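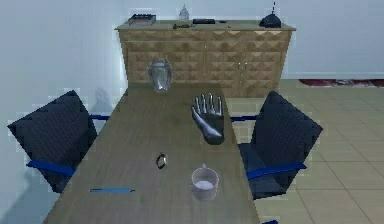
A five-fingered hand over the simulated table, with the mug, pen and vase standing or lying on it.

I have now spent the better part of two weeks in a dining room that doesn't exist, and I have grown rather fond of it. It has office chairs with bright blue armrests and a sideboard with a front like a quilt, and it is where I have been trying out 2 very different robot hands for this issue.

The first is the Stamico, a plain two-finger gripper that opens and closes and asks very little of you. The second is the Rurkex, which has four fingers and a thumb and a great many more opinions. Both ran on the same Wubshet controller, in the same simulator, and each got 100 tries at every object.

The mug was kind to both of them. The Stamico simply pinched the rim and went up, while the Rurkex liked to wrap itself around the side, a slower business but a lovely one to watch. The pen was another story! A thin thing lying flat on a table is hard for fingers that want to curl, and the big hand missed it 12 times before I thought to bring the wrist in lower. After that it behaved.

The glass vase I had been dreading, and the Stamico let it slip 7 times, always at the round part of the body. The Rurkex never dropped it once — I went back through the logs to be sure.

Next month both hands go onto a real arm at the Surerer workshop, where the friction won't be a number I can type in. I have already bought spare mugs.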